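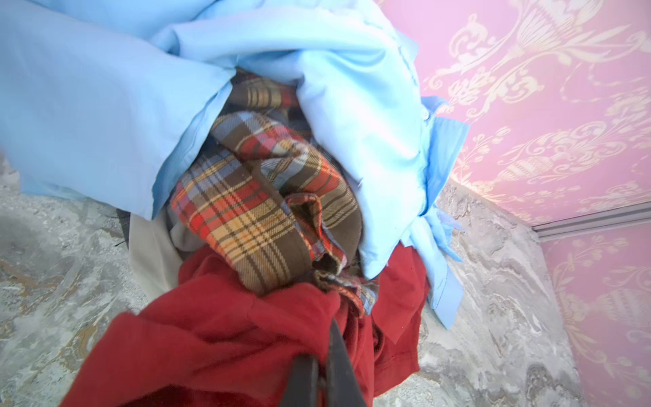
Yutong Cheng asked, before anyone had sat down properly, whether we were going to be told where the clothes go this time or whether we were getting the leaflet again.

We were getting the leaflet again.

4 min read

Girnirholm Residents' Association
Minutes of the open meeting on textile collection, July 2024
Chair: Latifa Lamrani

1. Previous minutes
Agreed, with one correction. The notes said the meeting had "welcomed" the Trultolano proposal. Several people present remembered no welcoming. Changed to "heard".

2. The Trultolano proposal
The chair went through the offer. Trultolano would collect unwanted clothes and household textiles from the doorstep once a month, free of charge, from all 310 homes on the estate. In return it wants sole rights to collect textiles here for three years. It would also pay the association £1,000 a year, described in the leaflet as a "community thank-you".

The company had been invited to send someone and had sent a link to a video. The video was played. It has a lot of music in it.

Yutong Cheng asked what share of the clothes is worn again by another person, in this country or anywhere else. The leaflet says up to 70 per cent is "given a new life". The chair had written to ask what counts as a new life and had been told that it covers resale, export, cutting into wiping cloths and shredding for mattress filling. No breakdown was offered. It was pointed out from the floor that a shirt shredded for mattress filling has had a new life in roughly the way a tree has when it becomes a pallet.

A resident from the lower end said we were being fussy and that most of what she puts out is past wearing anyway. Shredding beats landfill, in her view. This was accepted as fair, though it doesn't tell us how much ends up in landfill after sorting. The leaflet has no figure for that either.

3. Sole rights
Longer discussion. The hospice shop in Vustley currently gets most of the decent clothing from the estate, carried down by people who are going that way. The chair's reading of the draft agreement is that residents could still take things to the shop themselves, but the shop's van could not call at the door, as it does each December. Clause 6 says "no third party collection of textiles in any form". The chair thought this was clear enough. Others thought a decent solicitor could argue it either way, and that we don't have a decent solicitor.
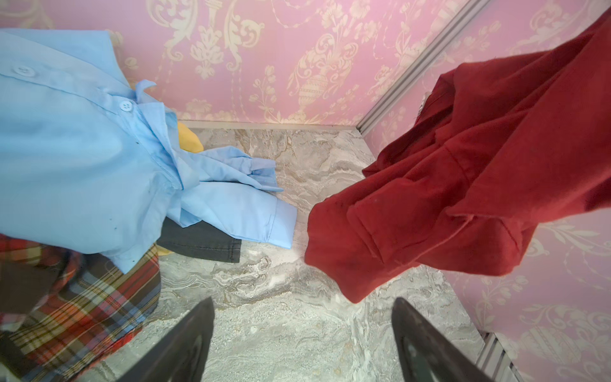

The question was then put as to what the exclusivity is for, if the clothes are worth as little as the company keeps telling us. No answer could be given in the company's absence. Several people felt that three years was a long time to find out.

4. The Xia alternative
Xia runs a bring bank in the car park at Vustley and would put one at Girnirholm beside the bottle bins. It pays nothing and asks for no exclusivity. It would empty the bank every fortnight. Yutong Cheng reported that the Vustley bank was overflowing on both of the visits made to look at it, with bags left on the ground in the rain. Xia's reply was that usage there had been "higher than modelled". The meeting wondered why the model would be any better here.

Position of the bank also disputed — the space suggested is the one the minibus uses to turn.

5. Swap table
The swap table in the hall will carry on for now. Takings from the tea were £50. Coats and children's things go quickly. Men's shirts do not, and the leftovers went back to whoever had brought them, where known.

6. Decisions
No agreement to be signed with Trultolano on present terms.
Latifa Lamrani to ask for a tonnage breakdown in writing, and for clause 6 to be taken out. Expectations are low.
Yutong Cheng to ask Xia about weekly emptying and a different spot.
The hospice shop to be told its December van should be planned as normal.

7. Any other business
The hall heating is on a timer that no one present admitted to setting. Carried over.

Contact the association via the hall noticeboard | © Girnirholm Residents' Association | Back to top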